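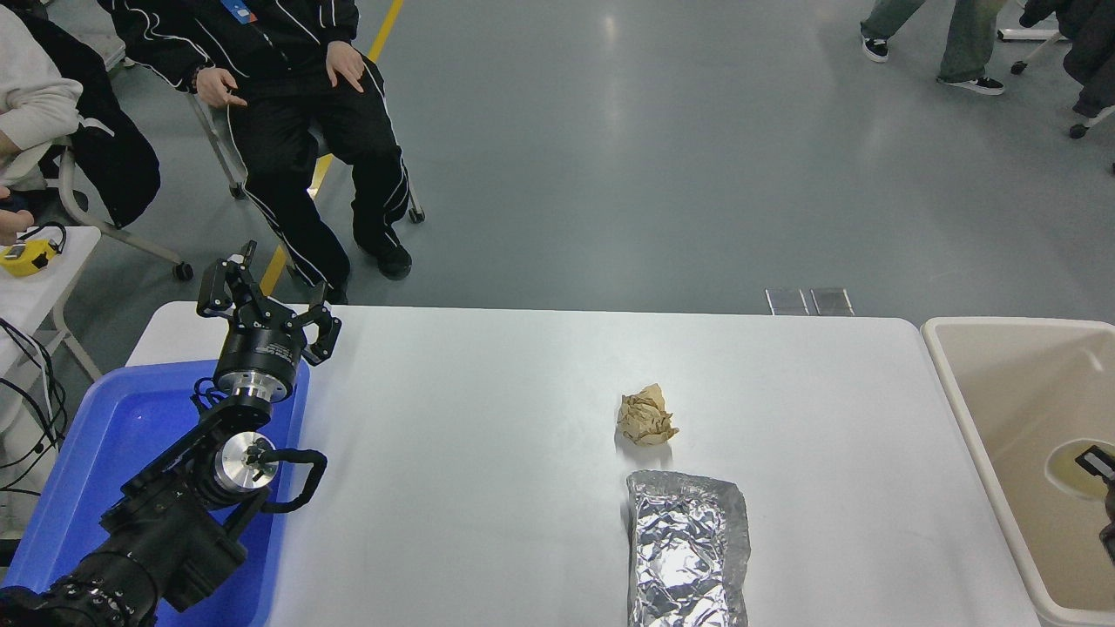
Notas para a fala: comparando garras de três dedos

Abertura (2 minutos, sem pressa)

Boa tarde, gente. Eu sou o Jomar Sarmiento e vim falar de garras, assunto de que falo com gosto até em fila de padaria. Quem esperava gráfico de rede neural vai ver pouca coisa disso. Quero falar da pontinha do braço, da parte que encosta no mundo.

Perguntar à plateia: quem já trocou de garra no meio de um projeto? Esperar as mãos. Quem se arrependeu? (Costuma dar risada. Se não der, seguir em frente.)

De onde veio a comparação

Em abril a gente tinha na bancada dois candidatos, que no laboratório chamamos de Nanen e Etska. As fichas técnicas eram quase iguais. Força parecida, abertura parecida, peso parecido. E mesmo assim, teleoperando, a sensação era completamente outra! Com a Etska eu esmagava tudo na primeira manhã. Com a Nanen eu soltava tudo.

Então montamos o ensaio mais simples possível: mesa branca, bandeja azul, bacia bege, bolinha de papel pardo amassado e um pacote embrulhado em papel alumínio. Dois braços. Mesmo operador durante a sessão inteira, mesma altura de cadeira (parece detalhe bobo, mas muda o ângulo do ombro e muda o resultado).

Falar da escolha dos objetos. O papel amassado é uma delícia de objeto ruim: nunca tem a mesma forma duas vezes, cede quando se aperta e deixa o dedo entrar na dobra. O alumínio é o pesadelo da câmera, cheio de reflexo, e guarda a marca de cada pegada. Terminada a rodada, dá para ler no embrulho onde o dedo apertou demais. Eu adoro isso, é um sensor de força de cozinha.

Copo de papel

Aqui eu desacelero, é a minha parte preferida. Copo de papel tem pelo menos dois jeitos de ser pego: por fora, abraçando a parede, ou com os dedos entrando pela boca. Por fora a parede afunda e o copo escapa. Por dentro a borda ajuda, mas o operador precisa acertar a entrada quase sem enxergar as pontas.
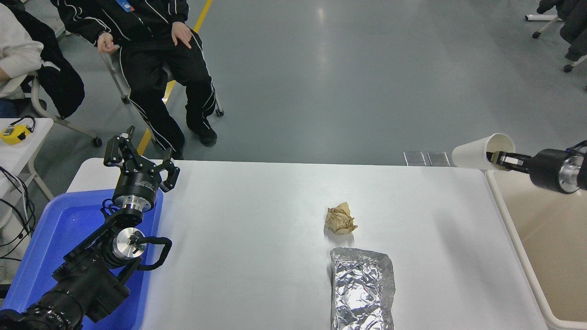

A pegada por dentro pede uma coisa que a ficha técnica não informa: quanto o dedo anda no começo do curso. Se o primeiro pedacinho de comando já abre muito, o copo rasga ou pula. Na Nanen esse começo é macio. Na Etska ele vinha seco, e só melhorou quando mexemos na curva do controlador, um Soltent com a configuração de fábrica até ali.

Números (mostrar devagar)

-- 1420 tentativas registradas, somando todos os objetos
-- 29 trocas de operador ao longo do projeto, sempre entre sessões
-- 7 curvas de abertura testadas no controlador

Lembrar de dizer: as curvas não foram testadas na mesma proporção, e eu não confiaria num ranking fino entre elas. Confio na diferença entre a curva de fábrica e qualquer uma das outras, essa dava para sentir na mão.

Câmeras

Comentário rápido. A vista do alto é ótima para planejar e fraca para o último centímetro: o próprio punho tapa os dedos. Testamos uma câmera de punho com suporte da Christodoulou e o operador parou de esticar o pescoço. Em compensação, ganhamos mais um cabo dando volta no braço, e cabo que enrosca estraga sessão -- prendam com folga, girem o punho até o limite dos dois lados e só depois comecem a gravar.

O que eu faria diferente

Teria posto o copo de papel no primeiro dia. Também teria anotado as desistências do operador, aquele momento em que ele recua e tenta de novo. A gente só marcava sucesso ou queda, e perdeu muita informação boa no meio.

Se perguntarem qual garra ficou: a Nanen para os objetos moles, a Etska para o resto, com a curva nova. Se perguntarem de preço, encaminhar para depois da sessão.

Deixar o último slide aberto durante as perguntas e levar a bolinha de papel no bolso para passar pela plateia.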